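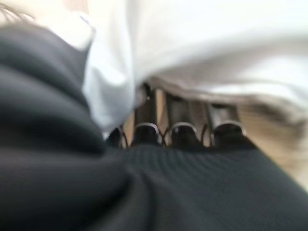

Black ribbed knit, the kind that shows every bit of lint.

I wear a lot of black in winter, and for years my sweaters looked tired by New Year. Faded at the elbows, gray fuzz all over, hems gone wavy. These days they last me much longer, and most of it comes down to how I wash them (and how often — a lot less than I used to!).

Turn everything inside out first. Then cold water, short cycle, slow spin. I never go over 600 on the spin for knits, even though my machine would happily do 1000. Use half the soap you think you need. Too much leaves a chalky film on black that looks just like fading, and I threw out a perfectly good cardigan before I figured that out. If yours already looks dusty, run it through once more with no soap at all and see if it comes back.

Lint is the other headache. Keep towels far away from black clothes, and check pockets for tissues — yes, every time. I use a damp rubber glove to wipe the fuzz off, always stroking in one direction, and it beats the sticky rollers by a mile. For pills I have a little Bistano shaver. Lay the sweater flat on a table, pull it smooth with your free hand and go lightly. Don't press down on ribbing or you'll nick the ridges.

Drying: roll it up in a towel, squeeze, then lay it flat and pat it back into shape. Never on a hanger! Ribbed cuffs stretch if you so much as look at them. Keep it out of the sun too. I left one on the porch rail in August and the shoulders went brown.

Fold for storage, heavy ones at the bottom. Cedar blocks are fine, just sand them a little when the smell goes.

Next time I'll get into wool coats, and that awful shine you get on the seat of black pants.

Contact | © 2022 Codwood Home Notes | Back to top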